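Subject: Re: [homearm] gripper loses the plug
From: Leonilde Peixoto

Shengli Dai wrote:
> My fingers close well, but the plug turns when it
> meets the socket. Do you hold the plug or the cable?

Hello Shengli,

I had the same trouble until April. I now close at 171, and go slower for the last 2 mm.
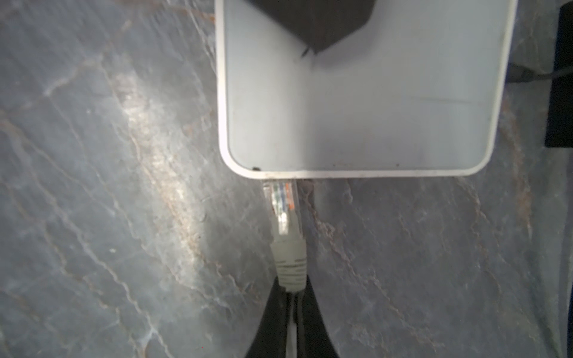
My grip point was the hardest thing to choose. I tried many heights on the Zeng arm. Now the tips close low on the ribbed boot - the clear part stays free to meet the device.

Regards,
Leonilde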